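1/15/21

**Fagerlund says the shoe problem is solved. Tenants aren't so sure.**

The managers of the Fagerlund building on the north side have a new answer to the heap of footwear that has blocked the ground-floor entry since October. Starting this month, every household gets a slot on a metal rack, slides and sandals included, and anything left on the floor overnight goes into a bin in the laundry room. Getting it back costs 4 dollars.

The rack comes from Nurnden, a storage outfit that also sold the building its bike hooks two years ago. Several of those hooks have since come out of the wall. Building manager Eskil Strand says the rack is a different product and bolts to the floor.

"People will use it if it's there," Strand said. He was asked what happens if they don't and mentioned the bin again.

There are 70 apartments in the building and, by the notice taped up beside the mailboxes, 171 residents. The rack has 30 slots. Strand says the numbers work out fine, as plenty of people carry their shoes upstairs and a second rack could be ordered in the spring. He did not have a price for the second rack. The notice still promises a slot for every household, in bold.
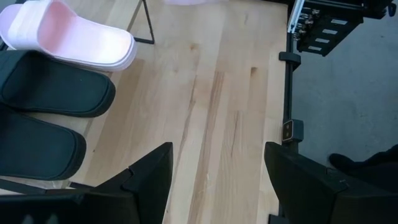
Slides are the sore point. Boots and sneakers have laces or at least a name inked inside, and they mostly find their way home. Slip-on sandals get worn down to the mailbox and kicked off, and then a person comes along in a hurry and walks away in the wrong ones. Two neighbors with the same dark pair can swap for weeks without knowing it. Pink ones do better, according to Yamila Villalba, who lives on the second floor and has lost three pairs of black slides and no pink ones.

Villalba went to the meeting where the rack was presented and came away unimpressed. The sample slot was sized for a flat dress shoe, she said, and a thick sole would have to go in sideways or not at all.

"I asked if they'd tried it with a real sandal. They said it was adjustable. Adjustable how? Nobody had a wrench."

Nurnden's flyer does say "fits all footwear." It gives no slot height. A call to the number on the flyer reached a recording.

Idun Sundqvist on the first floor is more patient. She would like to see the floor clear enough to get a stroller through, and she doesn't much care how it's done. But she also remembers the plastic trays, which were supposed to fix the same thing and ended up holding junk mail and one umbrella.

The bin fee has its own trouble. The notice doesn't say whether it is charged per shoe or per pair, and it doesn't say who decides which sandal belongs to whom. Strand said that would be handled "case by case."

The rack is due to be installed by the end of the month. As of this week the slots have not been assigned.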